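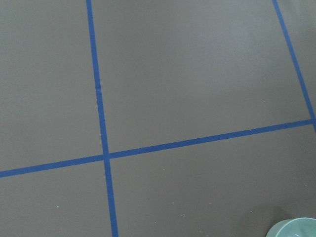
Mudassar Warraich thinks we wipe the cell down too often, and that every 30 runs would do.

Research > Brostetti cell > Upkeep

2 min read · 40 shares

3.2 Keeping the grid honest

I went with every 2 runs anyway - the wrist camera finds its zero from the tape, so I fuss over it. Before each check I look for grit and lifted edges. In Figure 1 there's a small nick in the upper edge of one strip, near the right side, and a white speck on the gray. I log both and redo the zero.

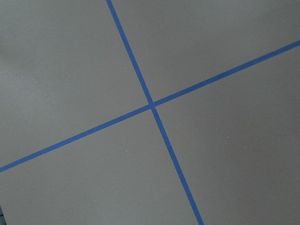
Figure 1. Tape crossing used for the zero check.

Re-zeroing is the dull part, and I kind of like it! I park the arm, run the Lukska script and wait. The script fits a line to each strip, and where the two blue lines cross is my reference point - so that's the spot I clean first.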